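Section 3: Teaching the Assistant a New Chore

Before you start this section, a word about what you can fairly expect. The Previx assistant is a capable machine and we're proud of it, but it is still a learner, and a rather literal one. It does tidying jobs well, it does wiping jobs fairly well, and it does anything that involves picking up a large, smooth, flat object with what I can only call good intentions. If you have read the brochure and are hoping to hand over every chore in the office by August, please read this section slowly, perhaps with a cup of coffee, and start with one small job.

The way you teach it is by doing the chore yourself while wearing the head unit. The assistant learns from what your hands do and from what they touch, so you don't need to write anything or press anything once you've begun. You simply work as you normally would, only a little more patiently.

3.1 Choosing a first chore

Pick a job that you already do without thinking. Straightening a desk is a fine choice. So is returning chairs to their places or lining up folders on a shelf. Each of these has a clear end, and the assistant likes a clear end.

Leave the following for later, when you have at least 68 good recordings of simpler work:

Chores that need both hands to do different things at the same moment
Anything shiny, clear or mirrored
Cables, strings and bag handles
Food of any kind

Note: You are welcome to record these chores now if you'd like to. The assistant will keep them and come back to them as its software improves. Just don't ask it to carry them out on its own yet.

3.2 Recording with both hands

1. Put on the head unit and tighten the strap until it sits snugly. It shouldn't pinch. If it slides when you nod, give the strap another click.

2. Stand or sit where you would normally do the job. Look down at your work and check the preview on your phone. Both hands should show when you hold them out in front of you.

3. Say the name of the chore out loud in plain words, such as "move the panel on the desk." Use the same words every time you record that chore.

4. Begin slowly. Bring your hands to the object and let each one find its place before you push, slide or lift. With a wide, flat panel, one hand can rest on the surface with the fingers spread while the other stays lower down by the side edge. People do this without a second thought, and it is one of the hardest things we ask a machine to copy. The spread hand feels for slipping and the other hand is ready to guide, and the assistant has to work out for itself which is doing what.

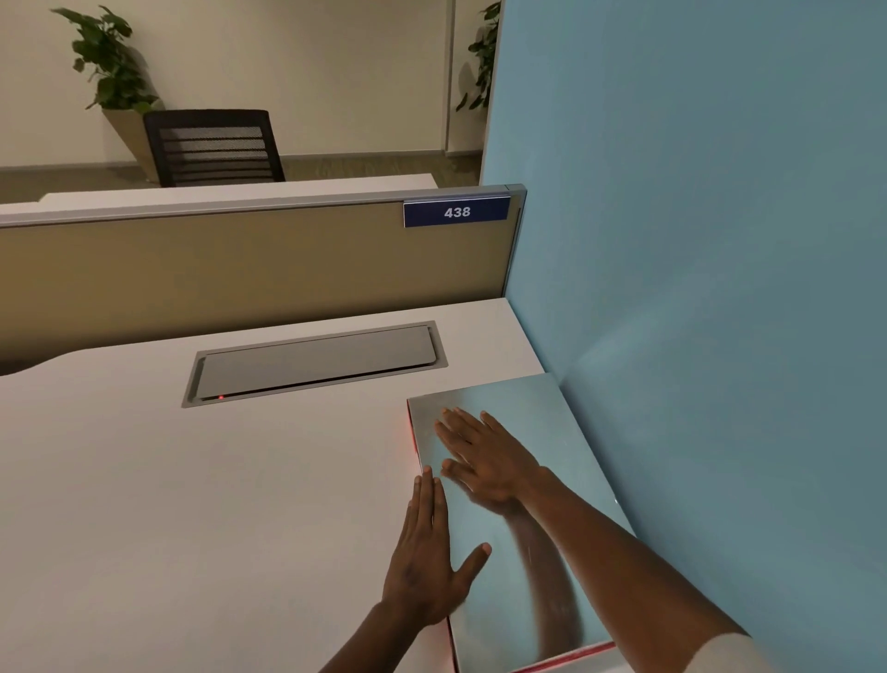

5. Finish the movement, then hold your hands still while you count silently to three. The pause tells the assistant that the step is over.

6. Repeat the chore from the beginning. Change something small each time, like the angle of the object or where you are standing.

Caution: Reflective surfaces confuse the assistant more than anything else in an ordinary office. A polished panel picks up the color of the wall beside it and can show a blurry second arm where there is only one. Never let the assistant handle mirrored or glass items by itself, and never stand on the far side of such an item while it is moving.

Caution: Keep fingers clear of the edges of any panel the assistant is holding, even if it seems to have come to a full stop.

3.3 Checking what it has learned

Open the Pristix app and choose Review. You will see your recordings in order, each with a short line of text in which the assistant says what it believes you were doing. Do read these, even though it takes a while. Endang Yeoh, who looked after our office trials, went through 3,387 of them and found that the most common mistake was also the simplest: the assistant took a hand that was resting on an object for a hand that was holding it. You can correct this by tapping the line and choosing Resting or Holding. After a few corrections it usually gets the idea.

If a recording is marked Unclear, please don't take it personally. Mine often are. Smudges on a shiny surface, a sleeve that drops over the wrist, or strong light from one side can all cause it, and a second try will often go through without trouble.

3.4 When to let it try alone

For tidying jobs, let the assistant try once Review shows a full green bar. Stay within reach of the stop button the first few times.

For flat panels and other two-handed work, the answer for now is to wait. The assistant can practice alongside you in Shadow mode — it follows your movements with its arms raised and touches nothing — and many owners find that quite pleasant company. If it ever reaches for the object in Shadow mode, press stop, write down error code 507, and call the help desk before using it again.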